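Ticket 307: left gripper closes late, then lets go
Project: Dromulach (two hand-held grippers, shared bench)
Status: open, closed, reopened
Priority: medium, which at Veltness workshop means someone has complained twice

Fri 4 August

Problem as reported: with the pair running together, the right gripper does what it's told and the left one has a think about it first. Squeeze the handle and the fingers start to close, stall partway, then finish in a hurry. On thin plastic they sometimes back off by themselves a second later. Happens more after the unit has been on for a while. Power cycling helps until you've told someone it's fixed.

Setup when it went wrong: both units on the Naciri controller board, firmware as it came out of the last build, stock cables. Finger position is logged as a raw count. Fully open should read 30 and fully closed should read 2,000. The left one was reporting 2,237 at closed, a number it has no business knowing.

Tried so far:

1. Swapped the left and right cables at the board. Fault stayed with the left unit. Swapped them back, which took longer than it should have because I hadn't labelled them. They're labelled now.

2. Reflashed the left unit. No change, apart from losing my calibration and having to do it again.

3. Took the cover off and looked for a loose horn screw on the servo. It was tight. I tightened it anyway, on principle.

4. Ran the left unit unloaded for half an hour. Perfect behaviour the whole time, naturally.

5. Recalibrated with the fingers closed on nothing, then again closed on a bit of scrap acrylic. The two results disagree by enough to matter. I suspect the fingers flex, or the pivot does, and the controller thinks it still has somewhere to go. It keeps pushing, the current limit trips, and the grip relaxes.

6. Went back to the bench with both units and the smoky plastic organiser, the one with the little drawer. Drawer fronts are a fair test because they don't weigh much and they slide away if the grip is late.

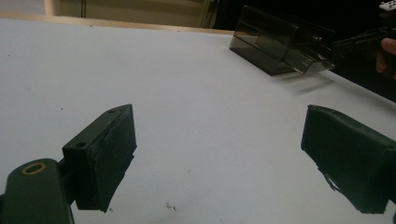
Grippers and organiser on the white top:
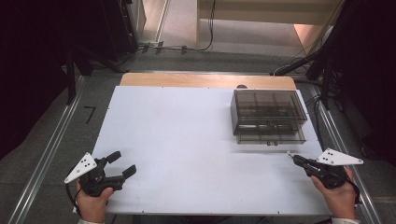 Haritz replied that flex was a reasonable guess but the pivot was the place to look before anybody reprinted a finger. If the bore has worn even slightly oval, the arm can rock under load and the sensor will read past the end stop without the finger having moved at all. The suggestion was to pinch the arm near the pivot and wiggle it with the power off, and if it clicks, stop adjusting software.

It clicks.

Not a lot, but the right one doesn't click at all, so I can't call it a design feature. Pulled the pin, and the hole on the left arm is visibly out of round. So that's two evenings of firmware spent on a hole.

Interim fix: one turn of thin tape round the pin, closed limit capped at 2,000 in the config so it can't chase the phantom count, and current limit put back to the default I'd raised during step 5 and forgotten to write down. With that, the left unit picked up the test acrylic and held it until I got bored. The drawer test was less convincing -- it grabs on time now but the grip still sags a touch toward the end of the pull.

Still to do:

- Print a new left arm with the pivot hole undersized, then ream it to fit. Someone has borrowed the reamer. Please un-borrow it.
- Check whether the right arm is heading the same way.
- Add a warning in the log when the count goes over the closed limit. It currently records the impossible number and carries on as if that were normal.
- Repeat the drawer test after a long warm-up, as the original fault liked a warm motor.

I closed this ticket after the tape and reopened it after the drawer. Leaving it open until the new arm is on. If you use the left unit in the meantime, keep it to light stuff, and if it starts letting go again, write down the count before you switch it off.

Related: the spare-pins request from September last year, also still open.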